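Foro Vivienda y Urbanismo > Obra nueva > Residencial Plimel, fase 2: patios cerrados o abiertos

ilham_lahlou
Ya está colgado el plan parcial modificado. Pasan de bloque lineal a manzanas con patio interior y quitan el paseo que iba junto a la acequia. La fase 2 se queda en 500 viviendas. ¿Alguien ha mirado los planos de sombras? Mi parcela de referencia es la 13.

granex77
Los miré ayer. En diciembre los patios no reciben sol directo en planta baja. Con bloque lineal sí entraba. Para mí es un paso atrás.

Thordur_O
No estoy de acuerdo. El patio protege del viento y del ruido de la carretera, y las plantas bajas son locales en casi todas las manzanas. Lo que me preocupa es el aparcamiento: 1.258 plazas para todo el ámbito, contando las de superficie.

ilham_lahlou
En la 13 las plantas bajas son viviendas, Thordur. Mira la hoja de usos.

Thordur_O
Cierto, en esa sí. Retiro lo de los locales para tu manzana.

jiang_bcn
Yo vivo en la fase 1. Suelo claro tipo mármol en toda la casa, de serie, sin opción a cambiarlo. Dejo fotos.

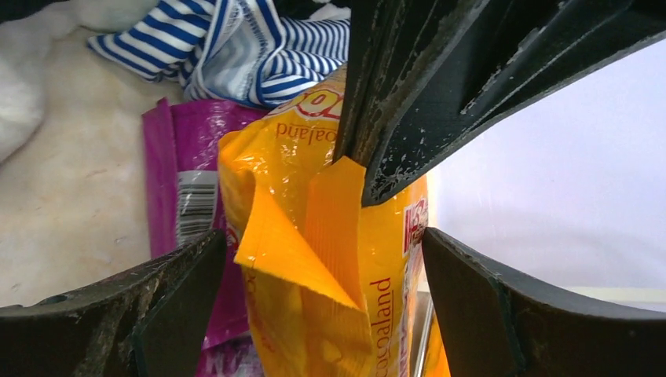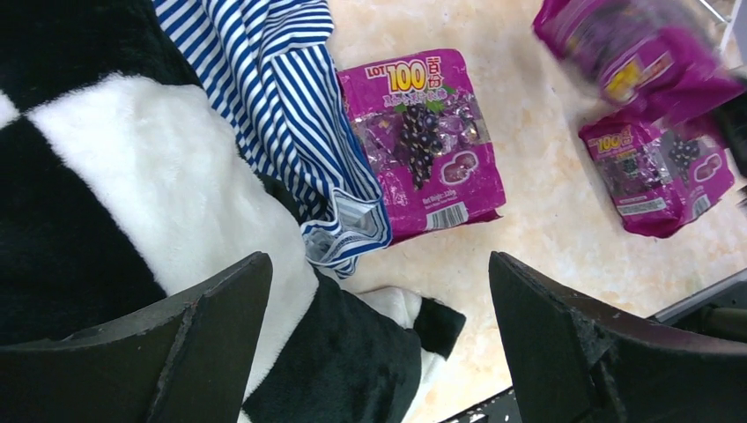 El suelo se ve en esta, a la derecha.

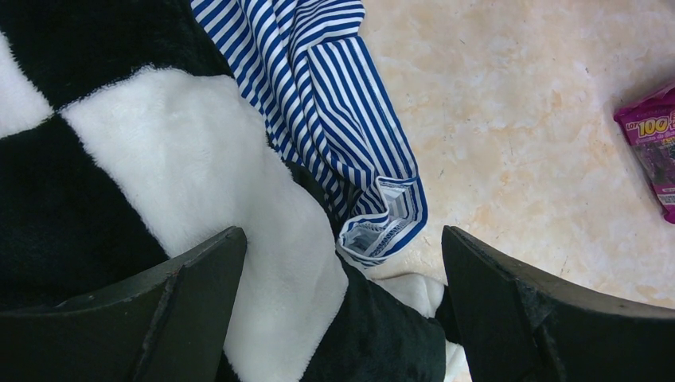
Calidades de la fase 1 frente a lo que anuncian para la 2

granex77
Abro apartado porque la memoria de calidades también cambia. La carpintería pasa a ser de Skeltik y el suelo se elige entre dos acabados.

jiang_bcn
Pues salís ganando. A mí el claro me gusta, pero habría preferido elegir.

Thordur_O
La memoria dice "o similar" en todas las líneas. Yo no contaría con ninguna marca hasta que esté en el contrato.

granex77
Eso lo ponen todas las promotoras. En la fase 1 cumplieron, ¿no?

jiang_bcn
En suelos y puertas sí. En las persianas pusieron otro modelo y hubo que reclamar.

ilham_lahlou
Volviendo a los patios, voy a presentar una alegación pidiendo que abran el lado sur de la 13 y que recuperen el paseo de la acequia. Si alguien quiere el texto, que me mande un privado.

granex77
Mándamelo. Firmo lo del paseo y lo del lado sur.

Thordur_O
Yo solo lo del paseo. El patio lo dejaría cerrado.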